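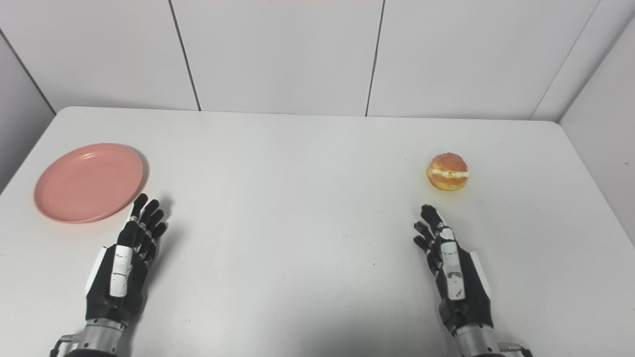 Plate and bun task, two-hand configuration, head camera view.

Vuka Teleoperation and Hand-Guiding Kit
For two-arm installations with five-fingered hands

Order code: VK-2H
Supplied by: Tresix
Lead time: on request

Overview

The Vuka kit lets an operator show a two-armed robot a task and store the result as a set of demonstrations. Two methods are supported. In remote control, the operator wears a pair of sensing gloves with wrist trackers, and the arms and hands copy the movement. In hand guiding, the operator takes hold of the arm at the wrist and moves it directly while the controller compensates for gravity. Both methods write the same file format and can be mixed within one task.

The kit does not include arms, hands or a table. It is sold to sites which already have these and need a way of recording on them.

Choosing a method

Remote control is the better choice where the fingers do most of the work. Soft food, thin rims and anything that has to be picked up without being crushed all fall into this group. Grip is set by the operator's own fingers through the glove, and the head camera sees only the robot's hands and the objects.

Hand guiding is quicker to learn and suits long arm movements with a simple grasp at each end. The operator's arms will usually be in view of the head camera, so recordings made this way should be labelled as such. Finger closing is triggered from a foot pedal in three preset speeds. Individual fingers cannot be driven while hand guiding is active.

A typical starter task is moving a filled bun onto a plate. With a round plate on the left of the table and the bun on the right, the right hand makes the grasp and the left hand either steadies the plate or brings it nearer the middle. A cream-filled bun split across its width is harder than it looks on a task sheet. If it is gripped too high the upper half slides on the filling. A grasp from the sides, low down, with the thumb opposing two fingers, should be shown consistently through the whole set. Changing the grasp halfway through gives a policy that hesitates between the two.

Start position

Each recording opens with both hands open, palms down, one on either side of the table with the middle left clear. The software stores this as the home pose. Recording will not start until every joint is within tolerance of home. The tolerance can be widened in the settings, though we advise against it for two-handed tasks.

Keep fingertips clear of the plate rim and of the item to be picked up at the start. Contact at the first time step upsets the force zero on the fingers and the file will be flagged.

Recording

1. Place the objects. Vary their position between recordings within the area you expect the robot to deal with later.
2. Put on the gloves and run the hand calibration (fist, flat hand, thumb to each finger in turn).
3. Press the left pedal once. The arms go to home.
4. Press the left pedal again. Recording starts on the tone.
5. Carry out the task at an even pace. Pauses of over three seconds are marked in the file.
6. Press the right pedal to keep the recording, or hold it down to discard.

For a single pick and place, 50 good recordings are enough for a first trial. For tasks using both hands at once, plan for 300. Discarded recordings are held in a separate folder until cleared by hand, and may be useful later as examples of failure.

Table and surroundings

A plain matte table in a pale colour gives good contrast with dark fingers and with most foods. Glossy tops reflect the hands and should be covered or replaced. White wall panels behind and at the sides keep the background constant. Light should be bright and even. Strong shadows under the hands are a common cause of poor results when the lighting is later changed.

Crumbs and small specks need not be cleared after every recording. Smears of filling should be wiped off both table and fingers, as they change the friction at the fingertip.

Specification

Methods: remote control by glove; hand guiding with foot pedal
Arms: one or two
Hands: five-fingered or parallel jaw, by driver
Recording rate: 30 frames per second, joint data matched to each image
Cameras: one head camera input, two wrist camera inputs
Storage: 3000 recordings on the supplied drive at the default settings
Pedals: two, wired
Glove sizes: small, medium, large
Emergency stop: contact output for connection to the site stop circuit

In the box

Sensing gloves, one pair
Wrist trackers, two
Foot pedals with 3 m lead
Recording unit and drive
Head camera bracket
Cable set
Printed quick guide

Options

Drumetti fingertip sleeves. Thin replaceable covers for food work. They must be fitted before the force zero is taken and counted as part of the hand from then on. Do not mix covered and bare fingers in one set.

Guillot wrist handle. Clamps to the arm just behind the hand and gives a proper grip for hand guiding. Not needed for remote control. Check clearance with the table edge before use.

Second operator licence. Allows the left and right arms to be driven by different people.

Compatibility

Drivers are supplied for arms with a joint torque interface. Arms with position control only can be used for remote control but not for hand guiding. Hands must report finger position. Finger force is optional, but without it the contact flag described above is not available.

Send the arm and hand model numbers with your enquiry, along with the controller software version. A height measurement from the table top to the head camera is also needed so that the correct bracket can be packed.

Safety

Hand guiding brings the operator inside the working area. Speed is limited in this mode and the limit cannot be raised from the recording software. In remote control the operator must stand outside the reach of both arms. A site risk assessment is required in either case.

Returns

Gloves can be exchanged for another size if unworn. Recording units are returned to Tresix for repair and should be sent without the drive.

Page revised 21 September 2018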